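Stidgate mug cell

The Stidgate mug cell is a single-arm robot work cell in Gresanberg, used to practise and test the hanging and removal of mugs on a wooden mug tree. It was assembled by the engineering firm Usico and entered regular use on 12 May 2023. The cell is known mainly for its written set-up and care routine, called the Stidgate sheet, which other work groups have copied in whole or in part.
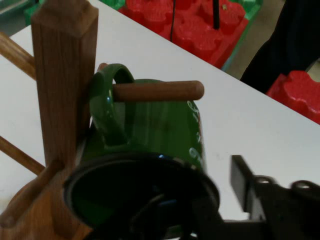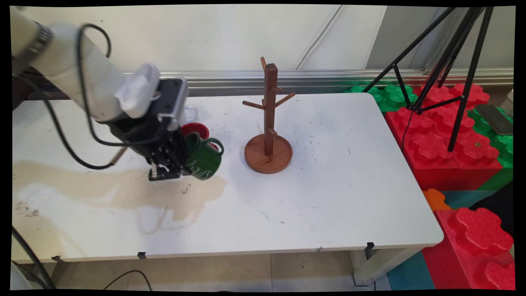

Craig Menzies has argued in correspondence on the sheet that its order is wrong, and that the cables should be checked before the table, "every time, even if the arm has only been off over lunch". The present edition keeps the table first but lets the operator return to it after the cable check.

Layout

The cell consists of one arm, a two-finger gripper, a white table and a wooden mug tree with pegs at several heights. One camera is carried at the wrist and moves with the arm. Another is fixed and looks over the workspace. The two views are used together: the wrist view for the meeting of handle and peg, the fixed view for the position of the arm over the table.

The mugs are ordinary household mugs with loop handles. They are not fastened to anything and have no markers added for the cameras. The tree is also unfastened, and its place on the table is part of the set-up for each session.

Set-up

Set-up begins with the table. The operator presses on each corner to find any rocking, then wipes the top with a damp cloth and lets it dry. Old scuffs are left alone. Crumbs and grit are removed, as a tree standing on grit can turn when a peg is pushed.

The tree is placed next. The sheet does not give a fixed position. It asks that every peg in the session's plan can be reached without the forearm passing over the top of the post, and that the base stays at least 12 cm from the nearest edge of the table. The operator then moves the arm by hand control to each peg in turn, with the gripper empty, and writes down any peg that brings the wrist near the limit of its travel. Such pegs are dropped from the plan for the day.

Mugs are set out last. A mug with a chip at the rim or a repaired handle is not used. When several mugs are grouped together, the first pick of the session is made at reduced speed, with one hand resting beside the stop button.

Checks before running

The short check is done at the start of each session and after any stop caused by contact. It covers the following points:

Finger pads: clean, flat and tight on both fingers.
Finger travel: full opening and full closing, without a catch at either end.
Wrist camera: mount firm, lens wiped, view level with the last saved view.
Fixed camera: peg tips and table edge in their saved places on the screen.
Cables: free through the whole turn of the wrist, with slack left at each end of the turn.
Stop button: pressed once and released, with the arm powered.

The camera check relies on a saved view from each camera. If the new view does not match, the mount is moved back until it does. Changing the saved view to suit a mount that has slipped is allowed only when the mount itself has been replaced.

Cable care

Cables have been the most frequent cause of lost time in the cell. The wrist turns a long way when a mug is brought from the table to an upturned position on a peg, and any cable running along the arm must follow it. Too little slack pulls on the connector. Too much lets a loop swing out, where it can catch a peg or knock a mug.

The sheet asks for slack to be set with the wrist at the far end of its turn – never at the rest position, where nearly any length looks suitable. Ties are closed by hand and cut flush. They are not pulled tight with pliers, a habit blamed for two broken conductors in the first months of operation. Where a cable enters a connector, it must be able to lie in a gentle curve. A cable that has taken a permanent kink is replaced, even if it still carries a signal.

Gripper care

The gripper is opened and closed through its full range after every 60 picks, and the screws of the linkage are looked over at the same time. Glazed mugs are smooth, and a worn pad tends to let the body of a mug roll slightly as it is tilted. Operators are asked to watch for a handle that reaches the peg at a different angle from the one at which it left the table. This is treated as a pad fault until the pads have been changed.

Pads are replaced in pairs. The old adhesive is taken off with a plastic scraper, and the finger is cleaned and left bare for several minutes before the new pad goes on. Once the new pads are fitted, the closing position is set again using an empty mug held just above the table. The grip force is raised in small steps from the lowest setting until the mug can be tilted without rolling. The sheet sets an upper limit of 70 per cent of the available force for all ceramic ware.

Repairs

The most thorough repair on record took place in November of the first year, when the wrist camera began to drop out during long turns. The camera was changed, with no effect. The fault was then traced to a connector that had worked loose by less than 2 mm, and which made contact again whenever the arm returned to rest. The connector was replaced and a clamp added behind it. The sheet has since required that an intermittent fault be sought with the arm in the pose in which it occurs.

Pegs are checked by hand for looseness. A loose peg is taken out, cleaned and glued back, and the tree is put aside overnight. Attempts to carry on with a loose peg gave misleading results: the peg gave way under the handle and successful hangs were recorded at positions that would otherwise have failed.

Reception and later use

A review by Jiang praised the plain wording of the sheet and its attention to cables, but found the guidance on mug placement thin. It also noted that the sheet has no section on lighting, although glazed ware throws highlights that move with the wrist camera. Usico added a short note on lamps in the following edition. Placement is still left to the operator.

See also

Cable management on robot arms
Gripper pad
Wrist-mounted camera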